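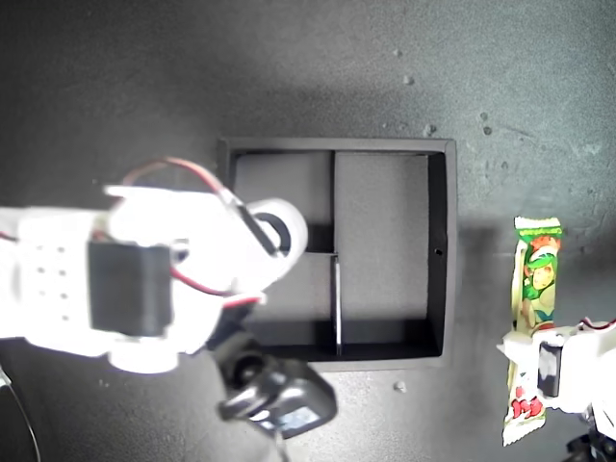
Sortierkasten mit Riegel, dunkelgraue Tischplatte

Kurkideo Ablage

Stand: September, Version 2.

Umfang: 2.207 Bilder, davon 1.937 durchgesehen. Der Rest liegt im Ordner "offen".

Kasten: schwarz, flach, rechteckig. Links zwei kleinere Fächer, rechts ein großes mit grauem, filzartigem Boden. In den Notizen heißen sie L1, L2 und R.

Riegel: lange Packung, überwiegend weiß mit Grün, Comicfigur mit grünen Haaren. Startplatz rechts neben dem Kasten.

Bekannte Mängel: Licht ungleichmäßig, linke Tischseite oft zu dunkel.

Fragen und Korrekturen an Do-yoon Tak, Vanitz.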